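# Wanted: people who'll let me ask nosy questions about their bath mats

I'm looking for 40 households to tell me how they live with the small rugs and mats in their homes. Any kind, any age, any state of repair!

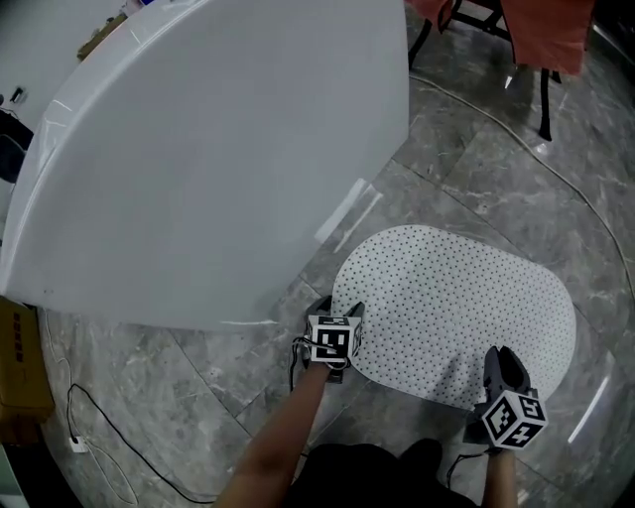 *Last updated: 08/02/2020*

So, a bit about me. I run a little newsletter called Goltska, and for the past few years I've been writing about the boring stuff we all own and never talk about (dish towels, doormats, shower curtains, that sort of thing). The dish towel issue got more mail than anything I've ever put out. People have FEELINGS about dish towels. A whole bunch of you wrote back asking for bath mats next, and I want to do it right this time, with real homes in it and a lot less of me guessing.

**What you'd be doing**

You'd keep a mat diary for 25 days. I know how that sounds. It takes a minute or two in the evening: did you wash it, did you hang it up, did it slide, did the dog sleep on it, did anyone in the house complain. I'll mail you a paper diary, or you can type yours up and email it, I really don't mind which. Some days you'll have nothing to say and "nothing" is a perfectly good entry.

After that we talk on the phone for 40 minutes. I'll ask where the mat came from, what you had before it, and what finally makes you throw one out. My own mother kept one oval mat through three apartments and a house, and I still can't get a straight answer out of her about why.

**Who I'm hoping to hear from**

- Renters and owners both, and anybody in a dorm or shared house
- People with hard floors, especially tile (the sliding question is a big one for me)
- Families with little kids or older relatives at home
- Folks who gave up on mats altogether and just use a towel
- Anyone around Kerormont, where I live, though you can be anywhere in the US

You do need to be 18 or over. One diary per household, please, but the whole household is welcome to write in it, and I'd love it if you argued in the margins.

**What you get**

A $25 gift card once the diary is back and we've had our call, plus a printed copy of the issue when it's done. Postage is on me both ways. If you have to quit partway through, keep the diary and tell me you're out, no hard feelings.

I won't print your name or your street. The issue goes out to 1,000 readers and I'll call you whatever you want to be called in it. You can see your quotes before they run, and if one makes you wince I'll take it out.

I'm not selling mats and no mat company is paying for this. The money comes from subscribers.

**How to sign up**

Send a note through the Goltska contact page with "MAT" in the subject line. Tell me what town you're in, who lives with you, and one thing about the mat you have right now. Good or bad! If you don't have one, tell me that.

I'm reading everything myself, so give me a week or so to answer. Diaries start going out once I've heard from enough people, and I'll take the sign-up note down when all the spots are gone.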